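Eighteen evenings with the Clurness kitchen pack

October 11, 2025

I said in my last post that I'd stop buying simulation stuff until I'd used what I already own. Well, that lasted until September, when the Clurness kitchen pack dropped in price and I had a long wet weekend with nothing on. I've now spent 18 evenings with it, which is far more than I gave the last one, so I think I can say something useful.

For anyone new: I don't have a real robot arm at home. I have a desk, a noisy PC and a very patient cat. What I do have is a growing folder of virtual kitchens, and I teach a virtual arm to do chores in them. It's a hobby, same as model trains, only with more error messages.

The pack costs 240 pounds for a home licence, one payment, no subscription. I know that sounds steep. For that you get a set of kitchen rooms, a box of household objects and foods, and a list of ready-made tasks that you can run as they are or pull apart. It plugs into Cotometti, the simulator I was already using, and it's meant to work with Somboon too, though I haven't tried that side of it at all. If you're a Somboon person please don't take my word for anything about loading times.

Installing it took me most of the first evening. The download is huge and the installer sits there with no progress bar (why do people do this?), so I gave up waiting and made a curry. When I got back it had finished. The first room I opened came up with all its surfaces a flat pink, and I had a little panic, but that was my own fault for having an old texture folder in the way. Moved the folder, restarted, fine.

I went more or less straight to the washing-up tasks. I always do. Picking a block off a bare table is fine for a first afternoon, but sinks are where it gets fun! You've got walls on all sides, the arm has to come in from above, and there's always a tap exactly where you'd like your elbow to be. The pack lets you look at the same sink from different sides, and I've been flicking between views all week.

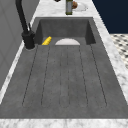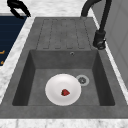
Setting up your own version of a task is done in a plain text file, which I like a lot. You name the room, name the objects, say which patch they're allowed to land in, and off it goes. You can fix the positions or let it shuffle them each time. I started with everything fixed, felt very clever when my arm learned it, then switched the shuffle on and watched it go completely to pieces. Good! I'd much prefer to find that out on the second night than the tenth.

The arm itself is yours to choose. Mine is the Collar, the cheap two-finger one I've used for everything since last year, and I was worried it wouldn't be supported. It's in the list, and the grip settings that came with it were better than the ones I'd fiddled together myself, which stung a bit. The one thing I had to change was the mounting height. At the standard height it kept clipping the edge of the worktop on the way down, so I raised it a touch and that cured most of it.

Now, plates. Plates are my big moan. Round, shallow things lying flat are hard to pick up in any simulator, and I don't blame Clurness for that, but the pack's own sample policy goes at them from straight above and just pats them. Pat, pat, pat, for the full length of the run. I ended up recording my own demonstrations with a game controller, hooking one finger under the rim and tilting, and that went much better. It's slow work though. My thumbs were sore by the end of the week and I dropped a lot of virtual crockery.

Food is nicer to deal with. The small items have a bit of squash in the way they touch the fingers, so you don't get that awful thing where the object pings off into space because you gripped it a hair too tightly. I did manage to fling one fruit clean over the back of a counter, but I was showing off to my sister at the time.

I kept a log, because I'm that sort of person. So far I've done 2,406 runs across all the tasks, nearly all of them overnight with the screen off. Only 2 of those crashed the whole program, and both were when I'd left a browser open with far too many tabs. For a first release I call that solid. The previous pack I bought fell over if I so much as looked at the settings menu.

Things I didn't get on with, then. The manual is thin. It tells you what every setting is called and almost nothing about what it does, so you learn by changing one and seeing what breaks. The support forum is friendly but quiet, and my question about saving camera positions sat there for eight days before somebody from the company turned up with an answer (a good one, to be fair, and it worked first go). The success checks are also a bit generous for my taste. In one task my arm was told "done" while the object was still half in its grip, so I wrote a stricter check that waits until the fingers have let go and backed off. Took me ten minutes and I'd suggest you do the same before you believe any of your own scores.

There's no sound, either. I know it doesn't matter for training! But I do miss a clink.

I also can't tell you how well any of this carries over to a real arm in a real kitchen. I've nothing to test it on, and the blurb on the Clurness site is full of promises that I'm in no position to check. If you've got the hardware and have tried it, please leave a comment, I'd love to know whether the plate trick holds up.

Would I spend the money again? Yes, I think so, as long as you already have a simulator running and know your way around it. If you're starting from scratch, get the free rooms that come with Cotometti and wear those out first. They're plain, but they'll teach you the controls, and you'll have a better idea of which bits of the paid pack you'd use. I'd also wait for the next update if cupboards and drawers are your thing, as the hinges are stiff at the moment and the release notes say a fix is coming.

I've got a run going tonight with the stricter check, the shuffle on and the new plate demonstrations mixed in. If the scores look sensible I'll put my settings file up for download with the next post, along with the controller layout, which two of you have already asked for.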